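Been going through what our household uses for power over a month, one circuit at a time. Posting what I found in case it helps anyone else who opened their winter bill in August and had to sit down.

We're in a two-bedroom unit in Durneck, all electric, no gas. Two adults, one kid, one old dog who likes the heater.

I bought a Derkell plug-in meter. It goes between the wall and the appliance and keeps a running total. Mine came secondhand from Ilir Ionescu two doors up, who had finished with it.

First lesson: leave it on each thing for a full week. My first readings were overnight only and they were useless.

The biggest load is hot water, and the meter can't touch that because the tank is hardwired. I had to read the main meter before and after with everything else switched off. Boring evening.

The tank was on an all-day tariff. I rang Puneteck and asked to go on the controlled load one. 15 minutes on hold, then a form. An electrician has to come out if your board isn't set up for it - ours was.

Second biggest is the panel heater in the back room. I'd been leaving it on low all day thinking low was cheap. Low all day used more than high for the two hours we're in there.

Door snakes on both outside doors. Old towels rolled up and stitched shut. The kid did one of them and it's lumpy but it works.

The clothes dryer only comes out for sheets now. Everything else goes on the airer in front of the window with a fan on it.

Kitchen next. The wall oven is the hungry one, and it takes ages to heat for one tray of chips.

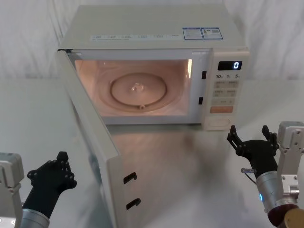 2 min read

Leftovers and frozen veg go in the microwave, which barely registers over a week. The clock on ours used more than I expected but still cents.

Kettle: fill it for the cups you're making. You've heard it before. We still weren't doing it.

The second fridge in the laundry got switched off. It was holding drinks and a bag of ice.

Total so far is 9 kWh a day less than the same weeks last year. Will post again when the next bill lands.

Comments

Perla Maldonado
Can you still get the controlled load if you rent? My agent says ask the owner.

Ximena Meléndez
Ours is the same with the panel heater. We put a timer on it and forgot about it.

Iraís Quezada
How big is your tank? We have a 300 litre one and it runs out by the second shower on controlled load.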